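Rehearsing the rack: Jembridge on its Sirno simulation kit

Jembridge sells Sirno as a licence with 20 ready-made cells. The one shown to us on 6th August has an arm beside an equipment rack with green and yellow round markers.

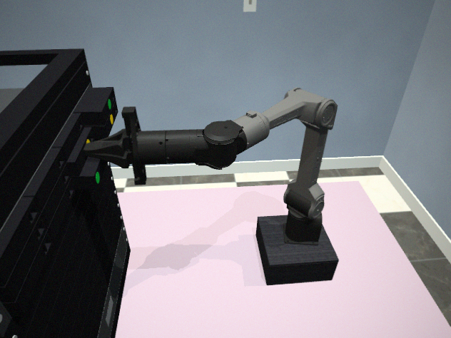 What the buyer gets

"You get the cell, the arm model and the controller link," the firm's product lead said. A seat costs £900 a year, with 2 support calls included. Grippers can be swapped. 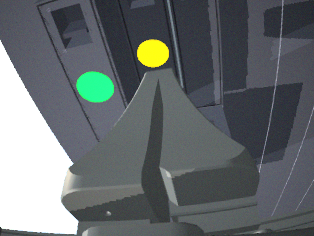 Contact settings are held per joint. "We ship them conservative. Most sites loosen them in the first month," the product lead said. Rendering can be reduced to speed up batch runs.
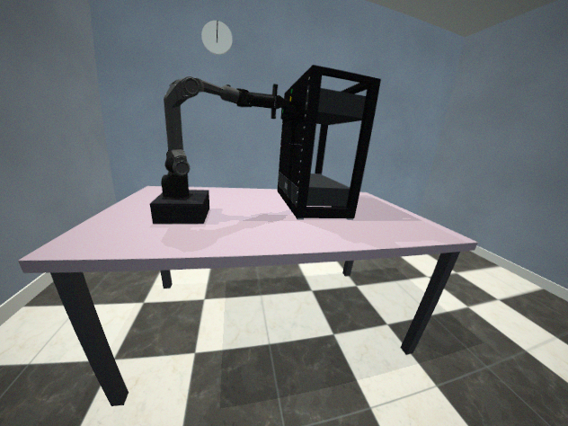

Ultora, which has had a licence since January, would like better export of contact logs and says the present format needs a script before its own tools will read it. Jembridge said a fix was planned.

The test suite runs to 147 cases, mostly approach angles. 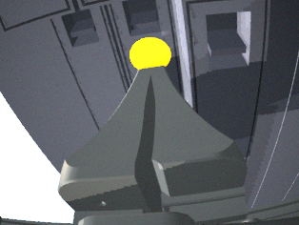 Failed cases can be replayed singly from a saved seed. Cable behaviour is not covered by the suite. "That is a separate module," the product lead said, "and it is not priced yet."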